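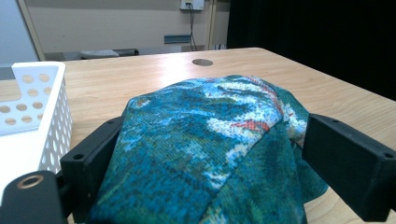
*Printed cloth in teal and blue-green, with orange-red and white in the pattern.*

# Trekar Wrinkle Spray, 22 oz

**Sold by:** Hiltdale Home & Laundry
**Type:** Spray-on wrinkle releaser, unscented
**Also available:** Refill jug, 70 oz

We stock three wrinkle sprays and we get asked about this one the most, mainly because of what the label promises. It says "replaces your iron." It doesn't. Lizelle Nkuna, who buys our laundry line, kept it off the shelf for a year over those three words and let it in this July after trying it on her own curtains. We agreed to carry it if we could write our own page.

## What the label says and what we got

**"Works on all fabrics."** The small print on the back takes out silk, velvet, leather and anything marked dry clean only. On light cotton and cotton blends it did a fair job. Heavy linen barely noticed. Polyester was mixed, and creases that had been pressed in by a suitcase stayed where they were.

**"Wrinkle-free in 60 seconds."** We timed it on a cotton pillowcase. At one minute the cloth was damp and still wrinkled. After 25 minutes on the line it looked decent, about as good as a quick pass with a cool iron. If you need a shirt for a meeting right now, plug in the iron.

**"Leaves no residue."** Mostly true at a normal distance. Hold the nozzle too close and you'll get wet rings that can dry stiff on dark colors. They washed out of everything we tried.

**"Safe for prints and dyes."** Test this one yourself. Spray an inside hem, blot it with a white rag, and look at the rag. Strong reds and deep blues are the ones we'd worry about, and hand-dyed cloth more than factory prints.

## How to use it

1. Hang the item or lay it flat on a towel.
2. Spray from arm's length until the surface is evenly damp.
3. Pull gently along the grain and smooth with your palm.
4. Let it dry completely before you fold or wear it.

Pulling matters more than spraying. Palesa Chauke at our service counter did the same pillowcase with plain tap water in a mister and says the difference was small. She's right that there was a difference, though. The Trekar side hung a little softer.

## Compared with the others we sell

- **Brirkel Smooth Mist:** Costs less and smells strongly of lavender. Weaker on cotton, same on blends. The trigger leaks.
- **Orlandini Fabric Relaxer:** Better on linen — the only one that was any use there — but the bottle is small and empties fast.

## Before you order

The refill jug has no sprayer, so keep your old bottle. The trigger does not fit Brirkel or Orlandini bottles. Don't store it below freezing, and keep it off tile floors, which get slick.

Unopened bottles can come back for a refund. Opened ones can't, so if you're on the fence, stop by the counter and bring something wrinkled. There's a tester bottle next to the register.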